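Partition wall

From the Lurnar open reference. Last edited January 25, 2018

A partition wall divides a room without holding up the building. Can be fixed or freestanding, full height or part height. Most domestic ones carry only their own weight plus whatever gets hung on them.

Materials

Timber stud and board is the usual. Brick and block in older houses. Glass where light matters. In the Lai district woven reed panels plastered both sides were common, a few survive. Colour is often changed from one face to the next, so each side reads as its own room.

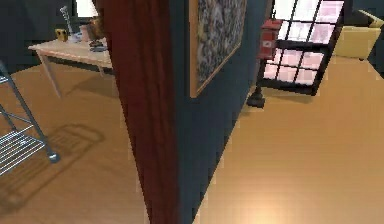 Pumelus disagreed on the talk page, saying block was never usual upstairs in older houses, far too heavy for the joists, and that lath and plaster ought to be listed first.

Point taken, section needs a rewrite. Lath and plaster was the standard upstairs finish for a long time and is still found behind later board.

Sound

Thin partitions pass speech easily. Mineral wool between the studs helps, so does a second layer of board. Gaps at the skirting undo most of it. Soft furnishings cut echo within a room but do very little for noise comming through.
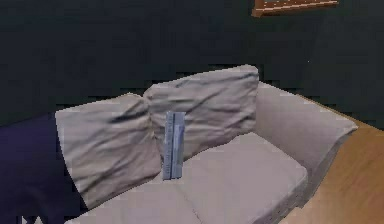
Upholstered loveseat with two back cushions.

Systems

Skeltex sold a demountable kit from June onwards, panels up to 3000 mm high, 4 fixings per panel, 2 people to lift. Spares are now hard to find. Later kits used a clip rail insted of screws.

Fixings

Light items go on plasterboard plugs. Anything heavy wants a stud or a timber noggin behind it.
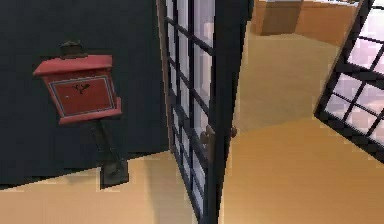 Red box on a dark grey wall.

See also: Dado rail, Folding screen, Stud wall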